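Open day at Wakmont, June. Arrived late, missed the coffee. The demo had already started.

"People expect the robot first," says the engineer running it. "We start with hands." The job today is cable, two coils of it, all in a tangle. She calls it the worst thing you can give a machine. "A box stays a box. Cable's never the same shape twice."

Her team wants 200 goes at the same task, done by different people. So far they have 73. The markers on the wrist straps are for tracking where each hand is, she says, and the straps took longer to get right then the software did. "First lot slipped. Everyone moaned."

Does it bother her, teaching a robot such a dull job? A laugh. "Have you ever untangled cable for a living? I have. Two winters at Clernham."

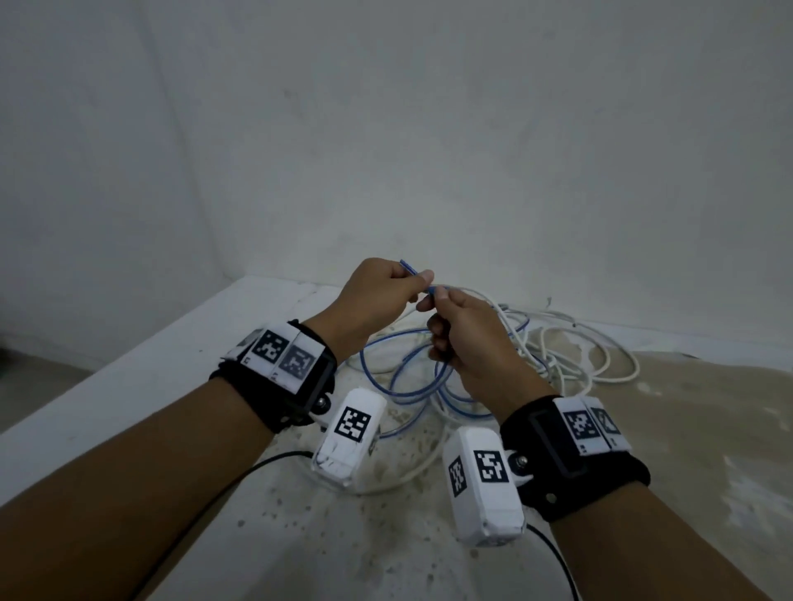 *Words: the Fundivden newsletter desk*

Next step is the arm itself, over at Salminen. No date yet. "When its ready," she says, and goes back to the bench.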